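About Jorkoddale

Hello, and thank you for stopping by! If you've landed on this page you are probably a teacher, or a parent who got talked into running the after-school club, or someone with a garage and a little bit of patience. Whichever it is, we are glad you came, and we'll try to tell you who we are without taking up your whole afternoon (we have been known to).

Jorkoddale is a small company that makes one thing, the Retik two-arm kit. We have been asked many times to make other things, and now and then we are tempted, but every time we sit down to talk about it we end up back at the bench fussing over the Retik, so that is what we do.

The kit grew out of a summer program that Lise Lemieux taught at the old Koswood library building. She had a single secondhand arm and a room full of ten-year-olds, and she noticed that the kids got bored with the demo programs very quickly but would stay all day if you let them invent a job for the arm to do. Sorting pencils. Handing over a cracker. One girl wanted it to spell her name, and Lise went home that night and dug her own kids' alphabet blocks out of the closet, and that was more or less the beginning of the company, although it took another two years and a loan from a very understanding brother-in-law before there was anything to sell.

Why two arms? We get this question more than any other. One arm is easier to build and a good deal cheaper, and we do understand if your budget says one. But two arms on one table give students something to plan. Who goes first? Who reaches for the block in the middle? What do you do when both of them want the same one? Those are lovely questions to hear a group of sixth graders arguing over, and they come up in the first lesson without the teacher having to do a thing. 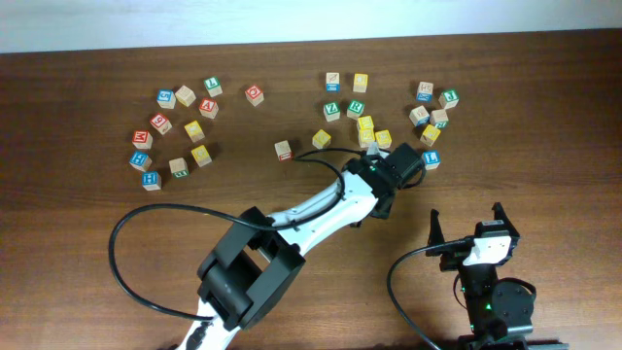 We still use letter blocks for nearly all of our own testing, and we recommend them to every school that buys from us. They are easy to find and cheap to replace, and a child who has never written a line of code can tell you right away whether the arm went to the letter it was supposed to go to. The early lessons only ask for a block to be picked up and set down again. Later on the students sort by color, then look for a certain letter, and by the end of the course most groups are trying to spell something (we ask teachers to approve the word first, and we learned that one the hard way!).

What comes with a Retik kit: both arms with their grippers, the power supplies, all the cables, table clamps, and a printed binder with 30 lessons in it. The binder is real paper, in a real binder, so you can pull out a page and spill coffee on it. The software runs on ordinary school laptops and doesn't need an account or an internet connection once it is installed. You will need to supply the table. A plain, sturdy one is best, and please check that it doesn't wobble, as we have spent many hours on the phone hunting for a software problem that was really a short table leg.

As of Mar 13, 2024 we have shipped 561 kits. Most went to middle schools, with a good number to public libraries and a few to families who teach at home. Of those, 122 came back to us at one time or another for a repair or a tune-up, and we fixed them and sent them home again. We like to share that number, even though a friend in marketing told us not to, because schools ought to know that things with motors in them do need looking after. The first two years of repairs are included in the price. After that we charge for parts and shipping and that's all.

We work out of the MacDonald building, second floor, above the upholstery shop. There are six of us now. When you call, one of the people who put your kit together will pick up, and if we are in the middle of something you may hear an arm whirring away in the background. You are welcome to visit, too. Just write a day or two ahead so that we can clear off a chair. Teachers sometimes bring a whole class, and those are our favorite days, though we do ask that groups be kept small enough for everybody to have a turn.

In April we'll be opening our loan program again. A school can borrow a kit for a full term, use the whole binder, and then either buy it or mail it back in the same box. There's no charge apart from return shipping. The list does fill up early, so if you are even a little bit curious, send us a note and tell us about your students, what grade they are in, and what kind of table you've got.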